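Progress report, second period
Project: Adult evening courses in Totosent and Biso
Prepared by: Estilis Learning Association
For: Agarwal Fund, education desk
Date: 4 March 2021

Dear colleagues,

With this report we inform you how the second period of the project has gone, what we could finish, what is late, and what we ask from you for the next period. The financial table is sent separately, as you asked last time.

Enrollment

At the close of registration we had 146 learners in the two towns. Our target in the application was 100, so we are above it, but I would like to explain that this number is not fully comfortable for us. The groups in Totosent are now too big for the language courses, and the teachers have told us that they cannot correct the written homework of so many people every week. In Biso the groups are smaller and the work is easier to follow.

Of all learners, 99 have attended until the end of the period. The others have stopped at different moments. We called everyone who missed three lessons in a row. The reason we heard most was a change of working hours, and after this the care of children in the evening. Two learners said the level was too low for them, and we have moved both to the upper group, where they are again present.

Courses given

We have given the courses in reading and writing, everyday arithmetic, and basic science. The course in job applications was planned also for this period, but it has started late. The teacher we had chosen took another position, and the new one could begin only after the winter break. For this reason four lessons are still missing and they will be given in April.

The basic science course was a new thing for us. We were not sure that adults who come after work would want to hear about measuring, weights and temperatures. The attendance there is in fact the best of all courses. The learners asked for more exercises that have a connection with the home, for example how to read a gas bill or the label on a medicine, and the teacher has rewritten two units in this direction. The long units were also cut in halves - one hour and a half was too much without a pause.

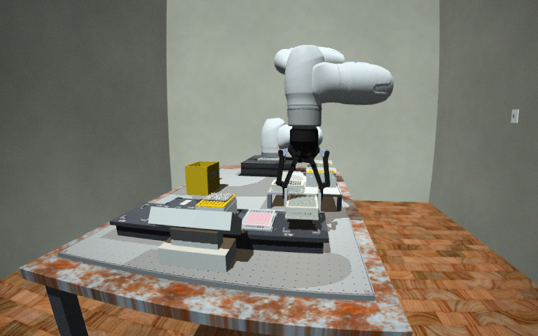 One learner in Biso, Mirela, wrote on her evaluation form that the science lessons are the first ones where she did not feel afraid to ask, and that she would come twice a week if the bus was later. The same wish about the bus is on many other forms. We have written to the bus company and we are waiting for the answer. If the last departure stays as it is, we will propose to begin the Biso lessons half an hour earlier, although this is difficult for the people who work in shops.

Materials

We have printed 441 workbooks, counting all the levels together. The first printing had an error in the arithmetic book, where the answers of unit five did not match the exercises. We corrected it with a loose page and did not print the book again, in order to save the money. The remaining books will be enough for the next period, except in the beginner level of reading, where we need a small new order.

Difficulties

The largest difficulty is the rent in Totosent. The owner of the building has announced a higher price from April. We have looked at two other places. One of them has no heating in the evening, and the other is far from the center. We would prefer to stay, and we have asked for a contract of two years with a fixed price.

A smaller difficulty is the attendance list. Each teacher was keeping it in a different way, so the comparison between groups took us much time. All teachers now use the same form.

Plan for the next period

We will finish the four missing lessons, open a second language group in Totosent, and hold the final tests in both towns. The second group needs one more teacher for six hours a week. We ask your permission to use for this the money that was not spent on travel. The total of the budget does not change.

Please let us know if you accept this transfer before the end of the month, so that we can sign with the teacher in time.

With kind regards,
Estilis Learning Association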